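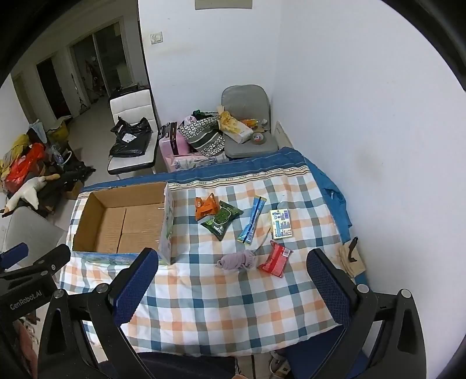 Barn owls hunt mostly by sound. The two ear openings sit at slightly different heights on the skull, so a noise from below reaches one ear a little louder than the other. The owl uses that gap to fix the height of its prey. The difference in arrival time gives the direction left or right.

At Trerness, Aslı Duman tested how well this works over rough ground. Her team played recorded vole sounds from speakers buried under cut grass, in full darkness. Of 90 strikes, 66 landed on the speaker. Most of the misses came when wind moved the grass.

A second set of trials began in April at Plaltcombe, where the grass is left long. Two owls were used, both raised in captivity. Strikes were slower there, and the birds often hovered before dropping. Duman thinks they were waiting for a second sound to correct their aim. Wild birds may behave differently, and the team plans to record them at Jindthorpe next.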